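Print this page | E-mail this page

Search Search this site Go Advanced

Hands and Arms: the picking stations at Gorerel

Text by Baoshan Shen, 1/17/23

I work at Gorerel for many years, first in packing, then in the office which plans the shifts. In April we started to put pairs of robot arms at the tables where the small sample boxes are filled, and since that time people outside ask me always the same thing, if there is still work for us. I want to answer with the work itself and with what my colleagues told me, so I made this page.

A few words about the place. We fill sample boxes for shops and hotels: tea, biscuits, sugar, little jars. The boxes are small but the orders are very different one from the other. One customer, Hladun, takes 83 kinds of filling. For this reason the old conveyor never helped us much, and everything was done by hand, standing, for the whole shift.

The arms do one kind of thing. They take a small packet from one place and put it at another place, and they do this again. The person at the station decides which packets, checks the result and closes the box. In the first weeks the person also had to teach the arms every new packet, and this took much longer than the plan of Astex, our supplier, had promised. A thin tea packet is difficult. It is light, it lies flat, and the fingers have to come at it in the correct angle or they only push it away.
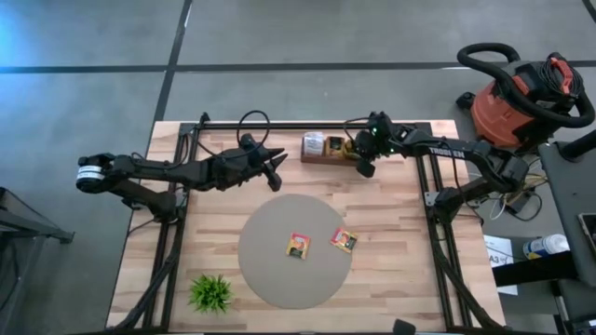 Yevhen Bilyk had most of the trouble with this. He was a packer for 13 years and he knows with his fingers how a packet wants to be lifted, but to explain this to a machine is another skill. He told me that he went home more tired in the head than he ever was in the back. Now he teaches the others. His job title was changed in the summer to station operator, and his pay went up one grade, which the rest of us noticed, of course.

What changed for the body is easy to say. There is less bending and less reaching over the table. Several colleagues with sore shoulders asked to move to the stations, and most of them stayed. What changed in the day is harder to describe. Before, we talked while we packed, because the hands knew the job and the mouth was free. At the station you have to watch. You can be two metres from your friend and not say a word to her until the break. Some people like the quiet and some asked to go back to the long table, and this was allowed.

I must also write about the numbers, because the management shows them on the board and they are no secret. In our best month with only hand work, the team finished 1829 boxes for Hladun. In November, with the stations and the long table together, it was 3264. It would not be fair to say the arms did this alone. We also got better shelves, and the labels come now already sorted from the Sasuvport warehouse, which saves a lot of walking.

No one lost the job in the first year. This was written in the agreement, and it was kept. But three people retired and their places were not filled, and I think it is right to say this also. The young people who apply now are asked different questions in the interview. They are asked if they have patience with a screen, and nobody asked me that when I came.

My own work changed too. I used to plan by the number of hands. Now I plan by the stations, and when one of them stops for a cable or a software update, I have to find something useful for its operator in the next ten minutes. We keep a list for this beside my desk: re-stocking, checking the colour of the labels against the order, cleaning. The list was Yevhen's idea and it works quite well.

For the coming year we will try the glass jars. Yevhen is not in a hurry with it. He wants first softer fingers for the grippers, and he has asked Astex for a price. If you worked at the long table and you have a story from that time, please leave it for me at the planning office, I would be glad to add it to this page.

Print this page | E-mail this page

Related items
The long table: memories from the packing hall
New shelves in the sample area
Questions and answers about the station operator grade
Sasuvport labels: how the sorting works
Sore shoulders and how to avoid them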